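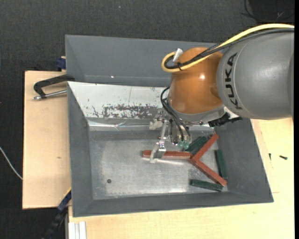 Mixed parts bins are the oldest storage method in any workshop and the least documented. At the Dratham fittings works, shift lead Iveta Jelínek keeps 816 part numbers on file, and most of them spend part of their life in an open metal bin between one operation and the next. The bins are gray and carry no dividers. A flat washer or a short pin gives little trouble in such a container. A three-way piece does. The reddish-brown Y in the bin, three straight bars running out from one junction, has no single long axis, and it can be held by one bar while the other two point elsewhere. Jelínek's rule is to store such shapes one layer deep.

Depth is the main variable. Radek Hájek, who wrote the site's storage sheet, measured retrieval times over 13 shifts in July. Branched parts stacked in layers hooked onto one another, and a single pick often brought up two. In one layer the problem went away, at a cost in floor space. A bin that held 100 pieces in bulk now holds 70 fewer.

The sheet also covers finish. Painted parts go in with bars apart where possible, to limit rubbing at the ends. Bins are wiped out before each change of part number, and grit in the corners is brushed toward the short side. Labels go on the outside wall at the aisle end.

Hájek has since extended the sheet to elbows and brackets. Springs are still stored in trays, and the Matoušek racks at the north wall will stay in use for them until the next layout change.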